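Yaa Issahaku has been drying her own herbs for 17 years and still gets it wrong, she says. Caught her between deliveries at Plurkside, so this is short.

First thing, don't wash mint and hang it straight up. "It goes black. I lost a whole August's worth once, I could of cried." Shake it, leave it on a towel overnight, then small bunches. Sage is easier. Basil she won't dry at all – "freeze it, or eat it".

The shop started with 4 kinds of tea and a borrowed kettle. Now its mostly blends, 300 bags in a good week, all filled by hand. Her cousin Seidu Annan does the labels.

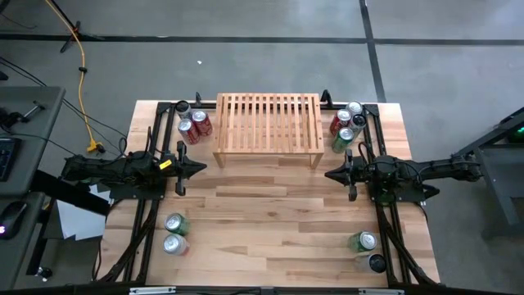
And heat? Low, always. She had the oven at 60 for years until Valdis Vaher, who grows her thyme, told her to turn it down. "He was right, annoyingly. The smell stays in."

Jars next. Dark cupboard, lid tight, date on the bottom. Anything older than a year goes on the compost. What's she drinking herself? "Builder's. Two sugars." Then the van turned up and she was off.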